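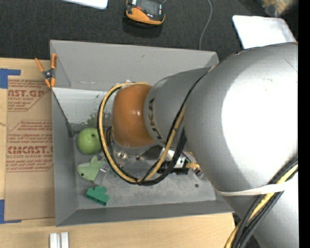

I owe you all a bread update, and it's a long one, so get yourself a coffee.

When I signed off before the holidays I was feeding my rye starter twice a day and getting loaves you could have used to prop a door. A lot of you wrote back (thank you!) and the advice split pretty evenly between "your kitchen is too cold" and "your flour is too old." I tried fixing both at once, which I know is bad science, but I wanted sandwiches.

The cold part was easy enough. Our kitchen faces north and the window over the sink leaks air all winter, so I moved the jar to the shelf above the water heater and put a saucer on top. By the second morning it had climbed over the rim and glued the saucer down. I had to run the whole thing under the hot tap to get it off, and I was so pleased I made my husband come and look at it before he'd even put his glasses on.

The flour took more doing. I'd been buying whatever the grocery store had, and the bag I was using turned out to be from the back of the cupboard and a good deal older than I'd like to admit in print. So I drove out to the mill at Dillunlow, which I've been meaning to do ever since we moved here. It's a pretty drive as far as Barnance and then the road gets bad, and if you go, do not trust your phone past the second bridge. It sent me up a farm track and a dog followed my car all the way back down.

The shop is one little room with a scale and a cash box. I came home with two sacks of the medium rye, a bag of cracked wheat I had no plan for, and a sheet of recipes photocopied so many times that the fractions have filled in. Is that a half cup of molasses or a quarter? I went with a quarter. I think it was a half.

Now, the loaf. Plenty of you asked for the amounts, so here's what I've been doing since New Year's, and I've made it enough times now that I'm willing to put my name to it:

- 800 grams medium rye flour, split between the evening and the morning
- 900 grams water, lukewarm
- 4 heaping tablespoons of lively starter
- 19 grams salt
- a spoonful of caraway, crushed a bit, or leave it out if you live with a caraway hater

The night before, mix the starter with half the flour and half the water, cover it, and go to bed. In the morning stir in everything else. Don't knead it! Rye doesn't want kneading and it'll just climb up your arms. It should look like wet cement, and you'll be sure you've got it wrong. Scrape it into a big greased loaf pan (or two small ones), smooth the top with a wet spoon, and leave it alone till you see little pinholes opening up on the surface. Mine takes most of the morning. Then a very hot oven for the first fifteen minutes, turn it down to 375, and give it another hour or so.

And then the hard part, where you wait until the next day to cut it. I've cheated twice and both times I got gum stuck all over the knife.

The person who set me straight on the waiting was Saulius Eglītis, who some of you will remember from the soup swap. I'd sent him a photo of a sliced loaf with a sticky gray line along the bottom, and he wrote back one word: "Tomorrow." He's since lent me his grandmother's pan, a long narrow thing with dents in both ends, and I like the slices from it so much that I'm dreading giving it back. If anyone sees one like it at a yard sale, grab it for me and I'll pay you in bread.

A few odds and ends from the mailbag. Somebody asked whether you can freeze it, and yes, slice it first and put parchment between the slices. Somebody else wanted to know about sunflower seeds. I love them in there, but soak them overnight or they'll steal water from the dough and you'll get a crumbly end piece. And to the reader whose starter smells like nail polish remover: feed it more, and more often, and it should come around in a few days. Mine did that all through Thanksgiving week when I forgot it behind the pickles.

I still have that cracked wheat, by the way. I put a cup of it in a meatloaf and I don't recommend it. Porridge was better, with brown sugar and too much butter. If you've got a real use for it, hit reply and tell me, and I'll run the good ones in April when I'm back from my sister's. She's gone off gluten, so I'll be eating a lot of potatoes.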